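Section 5: Fitting a replacement panel and closing the seam by hand

Before you begin, do make yourself a cup of tea and read this section all the way through once. The Torcombe awning is a forgiving thing to mend, but the steps lean on one another a little, and it is much nicer to know what is coming than to find out with a needle in one hand and a flapping edge in the other. Set aside an afternoon if this is your first panel. After that you will find it goes a good deal faster.

You will need the replacement panel, the reel of waxed thread supplied with it, two curved needles from the Varkard repair pouch, a dozen clips or clothes pegs, tailor's chalk and a decent lamp. A thimble is not supplied but your finger will thank you for one.

1. Take the awning down and lay it face up on a clean, dry floor. A lawn will do in fine weather, though grass stains are the very devil to shift from the paler colours.

2. Find the part number printed on the hem tape of the old panel. Panels marked 293 fit the standard awning and panels marked 567 fit the deep porch. The two look alike when folded, so please check before you cut anything.

3. Unpick the old seam with a seam ripper, working from the ridge down to the hem. Pull out the loose threads as you go.

CAUTION: Never use scissors or a craft knife to open a seam. The webbing underneath carries the strain of the guy ropes and must not be nicked.

4. Lay the new panel in place with an overlap of 12 mm and clip it at both ends first, then in the middle, then in between. If there is a ripple anywhere, unclip that stretch and smooth it outwards with the flat of your hand. Chalk your stitching line now, while everything is lying still.

5. Thread the needle with a length no longer than your arm. Longer lengths save a knot or two but they tangle dreadfully.

Now you are ready to sew.
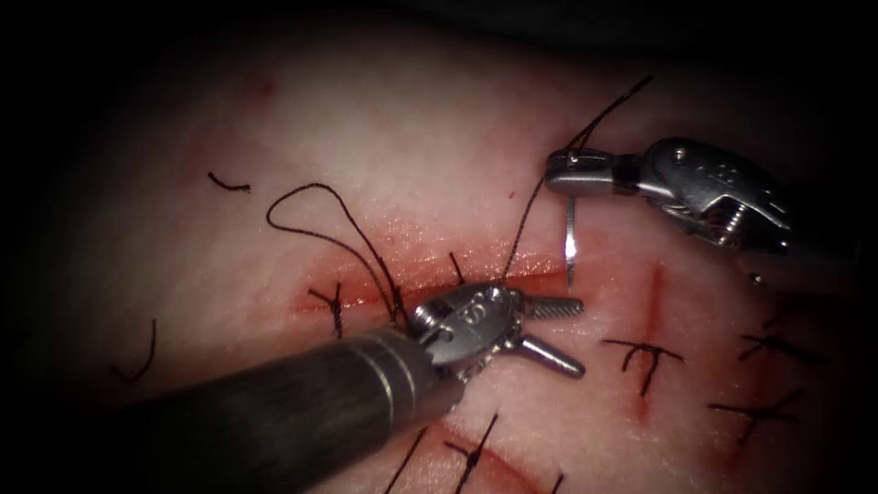 6. Start at the ridge end and work towards the hem, keeping your stitches small and the tension even. Hold one side of the seam steady while you work the other, and try to bring your two hands in from different sides, much as the pair of instruments do over the suturing pad, one coming up from the lower left and the other down from the upper right, so that neither gets in the other's way. Pull each stitch snug and then stop – a puckered seam will hold water in wet weather.

7. Finish with three small backstitches and trim the tail. Rub a little seam wax along the whole line on both sides and leave it overnight.

NOTE: Coetzee wax and Leden wax are both suitable. Please don't mix the two on one seam, as the finish turns sticky and picks up every bit of fluff in the garden.

8. Put the awning back up and sprinkle the seam with a watering can. A drop or two along the line is fine and will usually stop once the thread has swelled. If you see a steady drip, let everything dry, wax the spot again and repeat the test the next day.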